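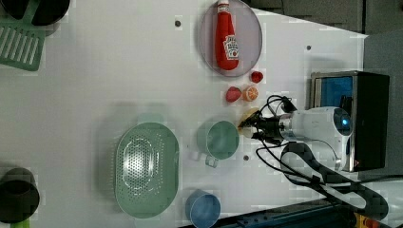
By the Eltellow Reference Desk, food and household editor
December
Reading time: 2 min

Ketchup is a thick table sauce made from tomato concentrate, vinegar, sugar, salt and spices. In most markets the word used alone means tomato ketchup, although older recipes were based on mushrooms, walnuts or fish.

Composition

Tomato solids supply the color and most of the body. Vinegar lowers the pH and limits the growth of microbes. Sugar offsets the acid, and onion powder, clove and allspice are common minor ingredients. Pectin from the tomato cell walls holds water in the sauce. When the pectin network is weak, a thin liquid separates and collects at the neck of the bottle.

Flow behavior

Ketchup is a shear-thinning fluid with a yield stress. It stays in place until enough force is applied, then becomes thinner as it moves. A full glass bottle may release nothing when tipped and then pour quickly after a sharp tap. Squeeze bottles apply pressure directly to the sauce, and many have a valve in the cap that closes when the pressure stops.

Consistency is often measured with a trough fitted with a gate. The sample is released and the distance it travels in a set time is recorded. The Zanalley test kitchen uses a 100 gram sample for its own comparisons and repeats each run on a level surface.

Packaging

Glass was the standard container for many years and is still used in restaurants. Plastic bottles are lighter and can be stored cap down, which keeps the sauce near the opening. The Destlow line is sold in 300 and 368 gram bottles — the larger size has a wider cap.

Storage

Unopened bottles are kept at room temperature, away from direct light. After opening, refrigeration slows darkening and loss of flavor.

See also: Mustard; Tomato paste; Viscosity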